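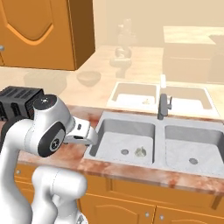 Image credit: Hiwot Alemneh

Double-basin sink

A double-basin sink, also called a double-bowl sink, is a kitchen sink divided into two compartments by a central wall. It is used mainly in homes where dishes are washed by hand, one basin holding the washing water and the other the rinsing water.

Construction
Most modern examples are made from stainless steel. The basins are either pressed from a single sheet or formed separately and welded to a common deck. Older sinks were commonly of fireclay or enamelled cast iron. The underside of a steel sink is often fitted with pads or sprayed with a coating to reduce noise.

Layout
Basins may be of equal size or unequal, the smaller being used for rinsing or preparing vegetables. In the low-divide type, the central wall stops short of the rim, so that long pans can lie across both basins. A typical full-size basin is 200 mm deep. Inset sinks rest on the worktop by a rim, while undermount sinks are fixed beneath it and sealed along the joint.

Drainage
Each basin has its own waste outlet. The two outlets usually join above a single trap, although separate traps are used where the pipe run allows. A blockage below the junction can cause water emptied from one basin to rise in the other.

Care
Steel surfaces are cleaned with mild detergent and a soft cloth, wiped along the grain. Bleach left standing may cause pitting.

See also
Belfast sink
Draining board
Waste trap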